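# Call for Participants: Home Bread Storage Study

Grevora is recruiting adults who bake bread at home for a storage and staling study.
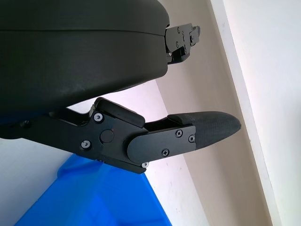
**Do I need to be an experienced baker?**
Anyone who bakes at least one plain yeast loaf a week can apply, by hand or with a bread machine.

## What the study involves

Participants bake one loaf a week for eight weeks to a fixed recipe. Flour and dry yeast are supplied from our Nunton store. Each loaf is divided into two halves. One half is kept in a paper bag and the other in a lidded box, both at room temperature and out of direct sun.

Slices are weighed daily for five days and scored for firmness, crust and smell on a seven-point scale. Daily entries take a few minutes. Scores are entered on paper sheets and mailed back in the prepaid envelopes.

## Requirements

- Age 18 or over
- Working oven or bread machine
- Kitchen scale that reads to 1 gram
- No wheat or gluten allergy in the household
- No absence of more than one week during the study

Sourdough, rye and enriched doughs are outside the scope of this round – a separate call may follow.

## Payment

Participants receive $30 per completed week, paid at the end of the study. Incomplete weeks are not paid. Supplied flour is not returned.

## How to apply

Write to Pádraig Brophy, Study Coordinator, Grevora, giving your oven type, usual flour and mailing address. Applications close Sunday, August 23, 2026. Results will be sent to all participants in December.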